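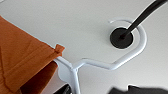 Noémie Campbell

Drying one garment on a tube-frame rack
May | Print | E-mail

Set the rack on a flat, level surface and open it fully before loading. Check each joint by hand – a tube that turns freely needs reseating.

1. Wipe the tubing with a damp cloth. Let it dry.
2. Shake the garment out and drape it over one arm, with equal lengths either side.
3. Smooth the fabric flat where it crosses the tube. A fold left there dries as a crease.
4. Keep coloured items off bare white tubing for the first few washes, or lay an old tea towel underneath.
5. Turn the garment when the lower hem feels dry.

Heavy knits should be dried flat.

31 shares | 2 comments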